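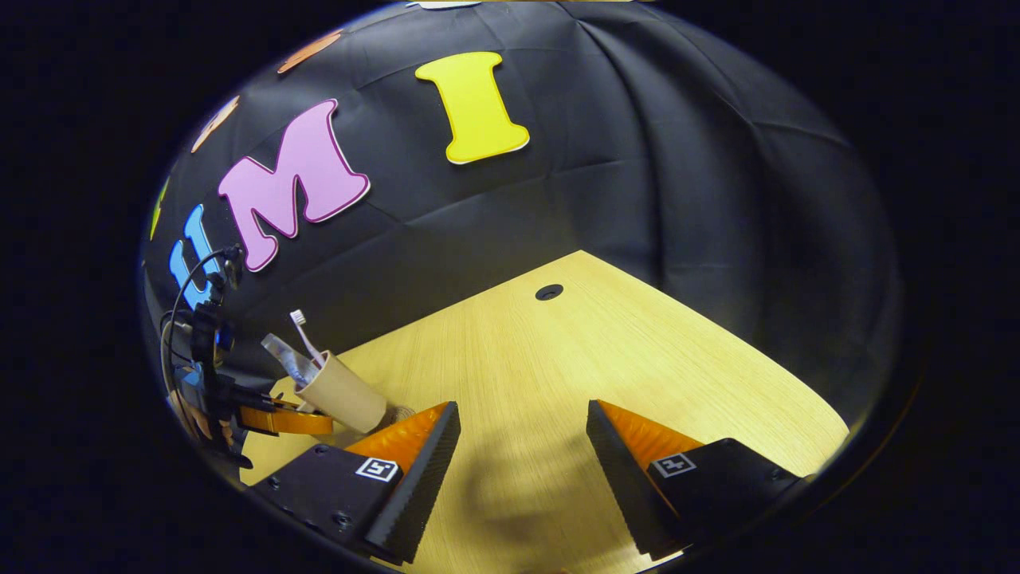 Keeping house when you're writing a novel

My second fantasy book, Masden, was written almost entirely at the kitchen table, so I've picked up a few household habits along the way that I'm happy to pass on!

Put a slow cooker meal on before you open the manuscript (bean soup forgives you if a battle chapter runs long). Set a timer for 43 minutes, then get up and move the laundry along, even if your dragon is in mid-air.

Index cards live in a recipe box at my house, with a divider for each kingdom. Zoltlow takes up more space than the desserts do, I'm sorry to say.

Ink on the tablecloth? Dab it with rubbing alcohol on a cotton ball, with an old towel underneath, and try a hidden corner first. Don't rub, or you'll have a bigger blot and a worse mood.

And keep a pencil by the stove. I got the whole ending of Tufa while stirring gravy, and wrote it on a flour bag.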